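How to request a councillor's declaration of interests

Members of Clarkgate Council have to register their paid work, property and shareholdings. The published register gives only a summary of each entry. If you want the full declaration, or the letters about a member standing aside from a decision, you need to make a written request.

Start with the register itself. Find the member's name and note the reference beside each entry. The current edition has 268 entries, and some members appear under more than one ward.

Next, write to the records office. Name the member, the company or land involved and the months you are interested in. "All emails about Jendik" is likely to come back as too broad. "Any dispensation given to a member on the Jendik lease between March and August" can be searched for. 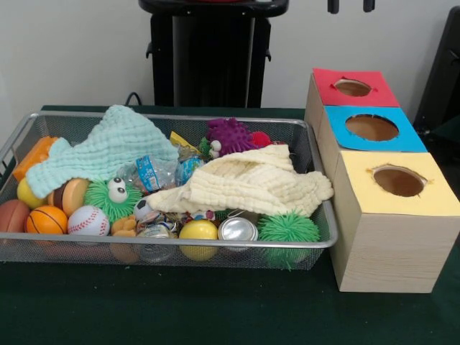
Ask for an electronic copy. Paper copies are charged by the page, and a planning file can run to 766 pages. You do not have to say why you want the records, and you can leave that box on the form blank.

Keep the acknowledgement, as it carries your case number. If part of the file is blacked out, the reply should state which exemption was used for each passage. Write back and ask if it doesn't.

To challenge a refusal, ask for an internal review and quote the case number. A different officer has to handle it. Set out which exemption you dispute and attach the minutes of any meeting where the member spoke or voted on the matter. Minutes are kept in the Ngau Street reading room, which closes at 4.30pm.

Guide by Larasati Kusuma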